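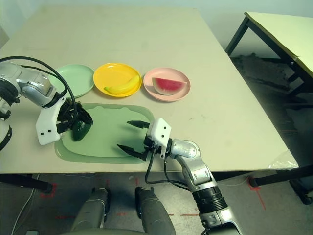
Obst im Büro – wer zahlt, wer räumt weg?

Forum > Arbeitsalltag > Küche und Pausenraum

mimberg_sued
16. Januar 2020
Hallo zusammen, bei uns (67 Leute auf zwei Etagen) gibt es seit Dezember einen Obstkorb, der montags geliefert wird. 133 Euro im Monat, zahlt die Firma. Klingt gut, aber am Mittwoch sind die Bananen weg, und am Freitag liegen noch Avocados und Äpfel da, die keiner will. Die Avocados sind am Montag steinhart und am Freitag innen braun. Jetzt überlegt die Geschäftsleitung, das Ganze wieder abzuschaffen. Wie läuft das bei euch? Lieferdienst oder selbst einkaufen?

Kernobst
Selbst einkaufen. Wir hatten zwei Jahre einen Lieferdienst und waren nie zufrieden. Man bekommt, was gerade im Lager liegt. Jetzt fährt bei uns Frau Chiriac aus der Buchhaltung einmal die Woche zum Markt, während der Arbeitszeit, und bringt mit, was auf der Liste steht. Kostet uns im Monat 60 Euro für neun Leute.

gelix
60 Euro für neun Leute ist pro Kopf aber deutlich mehr als bei mimberg_sued. Und die Arbeitszeit hast du nicht mitgerechnet.

Kernobst
Stimmt, pro Kopf ist es mehr. Dafür wird es gegessen. Beim Lieferdienst haben wir jede Woche eine Tüte weggeworfen.

Ferri_D
Zu den Avocados: harte nicht in den Kühlschrank legen, sondern mit einem Apfel in eine Papiertüte, zwei bis drei Tage bei Zimmertemperatur. Erst wenn sie auf leichten Druck nachgeben, kühl stellen. Bananen getrennt vom restlichen Obst lagern, sonst reift alles andere mit. Das steht bei uns auf einem Zettel am Schrank und hat etwas geholfen.

saltorby
Wer macht denn im Büro eine Avocado auf? Da braucht man Messer, Brett, Löffel, und danach liegt der Kern in der Spüle. Ich würde beim Lieferanten nur Sachen bestellen, die man ohne Besteck essen kann. Äpfel, Bananen, Mandarinen, fertig.

Pierina B.
Sehe ich anders. Bei uns ist aufgeschnittene Melone das Erste, was weg ist. Es muss sich nur jemand hinstellen und sie schneiden. Wir machen das reihum, immer dienstags um zehn, dauert keine Viertelstunde. Wer dran ist, stellt die Teller hinterher in die Spülmaschine.

saltorby
Reihum funktioniert bei neun Leuten, bei 67 nicht. Bei uns gab es so eine Liste für die Kaffeemaschine. Nach drei Wochen haben dieselben zwei Kollegen alles gemacht.

Pierina B.
Wir sind übrigens auch keine neun, sondern deutlich mehr. Jede Abteilung hat eine Woche, die Abteilungsleitung teilt ein. Ohne feste Einteilung klappt es nicht, da gebe ich dir recht.

gelix
Melone im Januar muss aber auch nicht sein. Schmeckt nach nichts und kommt von weit her. Wir nehmen im Winter Birnen, Orangen und Äpfel aus der Region (die Orangen natürlich nicht).

Ferri_D
@mimberg_sued Habt ihr mal gefragt, ob man die Zusammenstellung ändern kann? Bei unserem Lieferanten geht das bis Donnerstagmittag für die Folgewoche. Wir haben die Avocados gestrichen und dafür mehr Bananen, zur Hälfte noch grün. Die reichen dann bis Freitag.

mimberg_sued
Danke für die Antworten. Ich habe heute beim Lieferanten angerufen. Ändern geht, aber nur monatlich, und unter einer Mindestmenge Bananen machen sie es nicht. Die wollen wir ja sowieso. Außerdem können sie die Lieferung teilen, Montag und Mittwoch, gegen Aufpreis. Das muss ich erst mit Herrn Gentile klären, der das Budget hat.

Kernobst
Geteilte Lieferung würde ich nehmen, auch mit Aufpreis. Und für unten und oben je einen eigenen Korb, sonst ist die zweite Etage immer zu spät dran.

saltorby
Den Aufpreis würde ich lieber sparen und montags nur die Hälfte rausstellen. Der Rest kommt in den Abstellraum, am Mittwoch wird nachgelegt.

mimberg_sued
Das mit der Hälfte probieren wir ab nächster Woche. Avocados sind ab Februar abbestellt, zwei Kolleginnen haben sich schon beschwert.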